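Gavport workshop records robot arm examples one short run at a time
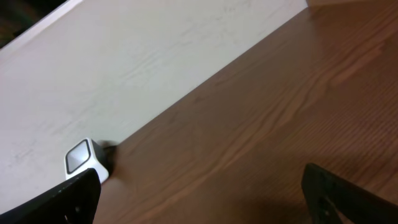
View from the wrist of the arm during a recording, with both gripper fingers open over a wooden tabletop and a small white object near the left one.

GAVPORT, Tuesday, July 11, 2023 - A small automation firm in Gavport is building up a library of recorded movements that it hopes will teach a robot arm to pick up household items without being programmed for each one.

Lasby, which rents two rooms in a former cannery built in 1940, began the recordings in January. An operator guides the arm by hand controls through a simple job while a camera at the wrist stores what the gripper faces. Each run is saved together with the arm's movements, and the learning system is later trained on the whole set.

"People expect us to be writing code all day," said Safta Sârbu, who runs the recording sessions. "Mostly we are picking things up and putting them back."

The firm has 17 operators on its list, most of them part time. A shift lasts four hours, with a break after every 10 runs. Operators are asked to change the starting position of the object each time and to keep going if they miss on the first try.

Missed tries are kept in the set under a separate label. Cosmin Toma, an engineer at the firm, said the system needs to see how an operator recovers from a bad approach. Runs are thrown out only when the camera drops its signal or the operator stops partway.

Small items that sit close to an upright surface have taken the most time, Toma said, as one finger has little space to get behind them. Lasby has asked operators to record more of those over the summer.

A second site is due to open in Bedow this fall. Kane Sheehan, who will manage it, said the tables there will be set at a different height and the lighting will be changed between shifts.

The firm has not said when the trained system will be tested outside its own rooms. Operator applications for the Bedow site open next month.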